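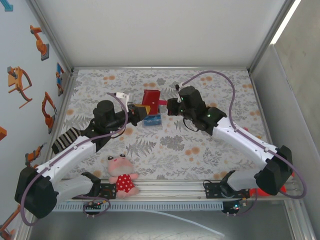 Jallness Two-Arm Tabletop, Release 2: data card and fault notes

Summary

Jallness is a set of teleoperated recordings from a two-arm cell at the Jarkville lab. The tasks are short tabletop tasks with soft toys, small boxes and blocks, and cloth. The first release contained episodes in which the outside line on an arm caught during a reach and pulled the arm off its commanded path. Release 2 labels those episodes and changes how they are stored. It adds no new recordings.

If you trained on Release 1, read "Known fault" before you compare numbers.

Contents

Episodes recorded: 2,850
Episodes released: 2,000
Released episodes with the line fault: 80
Arms: 2
Streams: fixed cameras, gripper cameras, joint positions, commanded positions, motor current, gripper opening
Task text: one sentence per episode, in English

The episodes that were recorded but not released were dropped for ordinary reasons: operator abort, missing stream, wrong task text. None of them were dropped for the line fault. We wanted the fault to stay in the data where it happened.

Cell

Both arms are mounted on the front edge of the table and reach in toward the middle. The table is covered with a printed cloth. Each arm has a purple line that runs outside the links from the wrist back toward the base, with slack left in it so the wrist can turn. The slack is what caused the trouble. With the arm folded in, it forms a loop above the gripper or beside the elbow, and the size of the loop depends on how the wrist was last turned.

The cell was assembled from the Mäkelä frame kit. The logging software is our own and is in the folder named logger.

Known fault: line catch

What happens. The operator folds the arm in, turns the wrist, and reaches out again. The loop catches on the elbow housing. The arm keeps moving until the line is tight, then lags behind its command. Most often the line slips free by itself and the arm jumps forward to catch up. The jump is short and fast.

What it looks like in the log. Motor current at the wrist rises steadily, then falls in a single step. Commanded and measured position separate and then close again. In the fixed camera streams it is easy to miss, as the loop often moves behind the arm.

What went wrong in our process. The controller has a following-error limit that should stop the arm when it falls too far behind. The limit had been raised in April to stop nuisance trips during fast handovers, and it was not put back. The fault was then running under the limit for the rest of the recording period. It was found in July, when a line pulled out of its wrist connector with the arm holding a block. The arm stopped and the block fell on the table. There was no injury and no damage to the arm.

A second problem was that the logger wrote a success flag based only on the final state of the objects. An episode with a catch and a jump in the middle could still end well, so it was marked as clean.
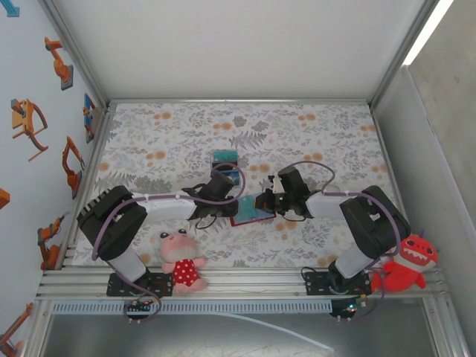 A user of Release 1 wrote in to say that their policy had learned to pause near the elbow-in pose and then lunge, and that they spent two weeks looking for the reason in their own action smoothing. They asked for the flag to be given per step as well as per episode, so that the good parts of a long episode would not be thrown away with the bad part.

That request is in this release. We also checked their description against the flagged episodes, and the pause and lunge match the catch and release in the logs.

Changes in Release 2

line_fault (episode level): true or false.

line_fault_mask (step level): 1 from the first step where the current starts to rise until the position error is back to normal, 0 elsewhere.

success: unchanged from Release 1, so that old results can be reproduced.

success_clean: new. True only if the task ended well and line_fault is false.

follow_limit: the following-error limit in force for that episode. In Release 1 this value was missing.

The labels were made by a current threshold and then checked by eye on every flagged episode. Unflagged episodes were checked by sampling only. Light catches with no clear rise in current may still be in the unflagged part. If you find one, send the episode number and the step.

Suggested use

For imitation training, drop the masked steps and also drop a short window after them. The operator usually corrects by hand after a jump, and the correction is not part of the task.

For fault detection, use the flagged episodes as positives. The set is small and comes from one cell, so we would not expect a detector trained on it to carry over to a cell where the lines are routed inside the arm.

Do not use the flagged episodes to estimate contact force. Some of the current during a catch is the line pulling on the wrist.
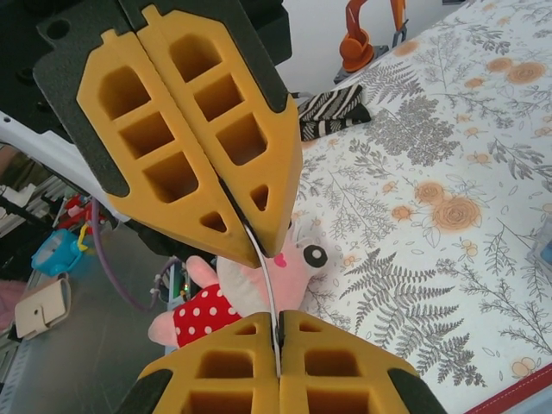

Gripper view during a plush toy task on the printed cloth.

Gripper streams

The gripper cameras move with the arm, so a release shows up there as a sudden shift of the whole view. A quick turn of the wrist gives a similar shift. For this reason the gripper streams were not used to make the labels. They were used in the check by eye, side by side with the current plot.

The finger pads are soft and have open pockets. They give way under load, and the gripper opening value can change a little during a catch even though the operator did not move the trigger. This is in the raw values and has not been corrected.

Changes at the cell

The following-error limit is back at its original value, and it now takes a key to change it. The value is written to the log at the start of every episode.

Operators turn the wrist back to its home angle between episodes and look at the loop before starting the next one. If a line touches the elbow housing with the arm folded in, the episode does not start.

A clip that holds the line closer to the elbow is on trial at our Kostamano site. It reduces the loop but also limits wrist turn, and two of the cloth tasks need the full turn. No decision yet.

Open items

Labels for light catches.
Handover episodes recorded before April have a follow_limit filled in from the lab notebook – treat it as less certain than the rest.
Step masks have not been checked against the fixed camera clocks, which drift slightly in long sessions.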